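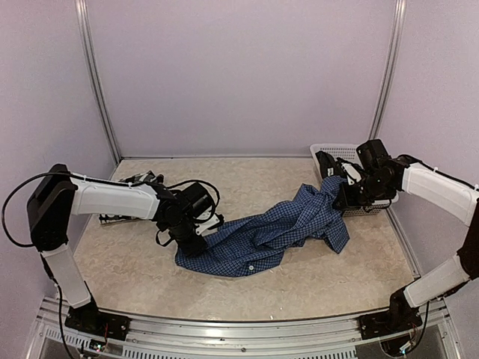 Das Institut Fallon hat nach einem Zwischenfall an der Faltstation Girnine den Automatikbetrieb der Anlage vorläufig eingeschränkt. Verletzt wurde niemand. Die Station dient im Projekt Baptiste der Erprobung von Verfahren, mit denen Oberbekleidung aus gemischten Wäscheposten gegriffen, ausgebreitet und gefaltet werden soll. Gearbeitet wird mit zwei Armen, die von der vorderen Profilschiene aus in eine auf drei Seiten geschlossene Einhausung reichen; bearbeitet werden Stücke wie das blau karierte Hemd, das zwischen den Greifern liegt und am rechten Ende zum weißen Kunststoffkorb hin hochgezogen ist. Die Vorderseite der Einhausung ist für den Materialwechsel offen. Dieser Umstand steht nun im Mittelpunkt der internen Untersuchung.

Nach dem Bericht der Abteilung Arbeitssicherheit ereignete sich der Vorfall im April während einer regulären Versuchsreihe. Ein Hemd hatte sich beim Ausbreiten so eingedreht, dass beide Greifer gegeneinander zogen. Die Steuerung erkannte die erhöhte Last am rechten Handgelenk und löste ordnungsgemäß einen Schutzhalt aus. Eine Mitarbeiterin des Labors quittierte die Meldung am Bedienplatz und griff von vorn in den Arbeitsraum, um den Stoff zu lösen. In diesem Moment setzte der rechte Arm die unterbrochene Bewegung fort. Die Mitarbeiterin konnte die Hand zurückziehen und betätigte den Not-Halt. Der Greifer blieb danach fast acht Sekunden geschlossen, ehe er den Stoff freigab.

Die Auswertung der Steuerungsprotokolle hat nach Angaben des Instituts zwei voneinander unabhängige Mängel ergeben. Zum einen wurde mit dem Quittieren der Störmeldung zugleich die Freigabe zur Weiterfahrt erteilt. Vorgesehen ist ein gesonderter Startbefehl, der erst nach Verlassen des Arbeitsraums gegeben werden darf. Die Verknüpfung beider Befehle war mit einer Softwareänderung in die Anlage gelangt, die lange Wartezeiten zwischen den Faltversuchen verkürzen sollte. Zum anderen war die Haltekraft der Greifer für den Fall eines Not-Halts zu hoch eingestellt.

»Die Risikobeurteilung der Station ging davon aus, dass nach einem Schutzhalt keine Bewegung ohne bewussten Neustart möglich ist«, erklärte Hường Đàm, Leiterin der Abteilung Arbeitssicherheit. »Mit der Änderung der Software galt diese Annahme nicht mehr. Die Beurteilung hätte vor der Inbetriebnahme angepasst werden müssen.« Eine solche Anpassung ist nach den Regeln des Instituts bei jedem Eingriff in die Ablaufsteuerung vorgeschrieben. In diesem Fall war die Änderung als reine Komfortfunktion eingestuft und deshalb nur im Projektteam freigegeben worden.
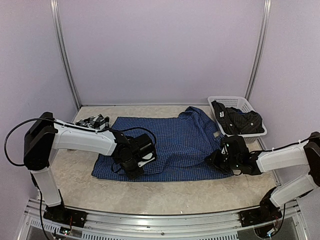

Zur Eingrenzung des Fehlers wurde der Ablauf unter Aufsicht nachgestellt, wobei sich während der Bewegungen keine Person im Greifbereich befand. In sieben von 18 Versuchen kam es erneut zu einer Überlast mit anschließendem Schutzhalt. Auffällig war dabei der Bereich um Kragen und Schultern. Liegt der Stoff dort in mehreren Lagen übereinander, erfasst der Greifer nach Einschätzung der Fachleute häufig mehr Material, als die Bahnplanung voraussetzt. Der andere Arm zieht dann gegen einen Widerstand, den das System erst spät als solchen bewertet. Bei flach liegenden Partien trat der Fehler in der Versuchsreihe nicht auf.

Projektleiterin Nadhirah Manurung wies darauf hin, dass die Überlast für sich genommen kein Sicherheitsproblem darstelle. Verklemmte oder verdrehte Wäschestücke gehörten zum Gegenstand der Forschung, und die Abschaltung habe in jedem Fall zuverlässig angesprochen. »Unzulässig war, was nach der Abschaltung geschah«, so Manurung. Das Projektteam habe die Häufigkeit solcher Störungen allerdings unterschätzt. Je öfter von Hand eingegriffen werde, desto größer sei die Versuchung, den Weg bis zum Wiederanlauf abzukürzen.

Als Sofortmaßnahme wurde die fragliche Softwareänderung zurückgenommen. Quittieren und Wiederanlauf sind wieder getrennt; der Startbefehl kann nur am Bedienplatz außerhalb der Reichweite des Arbeitsraums erteilt werden. Die Haltekraft der Greifer wurde so weit herabgesetzt, dass leichte Textilien nach einem Not-Halt von Hand herausgezogen werden können. Bis zum Abschluss der Untersuchung darf die Station ausschließlich mit verringerter Geschwindigkeit und in Anwesenheit einer zweiten unterwiesenen Person betrieben werden.

Für die offene Vorderseite prüft das Institut derzeit zwei Lösungen. Die erste sieht ein Lichtgitter vor, das jede Bewegung unterbricht, sobald jemand in die Einhausung greift. Die zweite besteht in einer verriegelten Klappe, die sich nur bei abgeschalteten Antrieben öffnen lässt. Elif Naz Güneş, die den technischen Betrieb der Station verantwortet, bevorzugt nach eigener Aussage das Lichtgitter. Eine Klappe verlängere jeden Materialwechsel und müsse zudem um die Armbasen an der vorderen Schiene herum konstruiert werden – der verfügbare Bauraum sei dort knapp. Die Abteilung Arbeitssicherheit hat sich noch nicht festgelegt und verlangt zunächst eine Messung der Nachlaufwege beider Arme.

Betroffen ist möglicherweise auch die Schwesteranlage am Standort Bosier, auf der dieselbe Ablaufsteuerung eingesetzt wird. Sie wurde vorsorglich außer Betrieb genommen. Nach Auskunft von Hiếu Bachs dortiger Arbeitsgruppe war die geänderte Software zwar aufgespielt, die verkürzte Quittierung jedoch nicht aktiviert. Eine Bestätigung durch die Sicherheitsabteilung steht aus.

Der abschließende Bericht soll der Institutsleitung vorgelegt werden, sobald die Messungen an beiden Standorten ausgewertet sind. Bereits beschlossen ist, dass künftige Änderungen an der Ablaufsteuerung unabhängig von ihrer Einstufung der Abteilung Arbeitssicherheit anzuzeigen sind. Die Beschäftigten der betroffenen Labore werden erneut unterwiesen; die Teilnahme ist Voraussetzung für den weiteren Zugang zu den Stationen. Rückfragen nimmt Giang Hồ in der Stabsstelle Kommunikation entgegen.

18 Mal geteilt
2 Kommentare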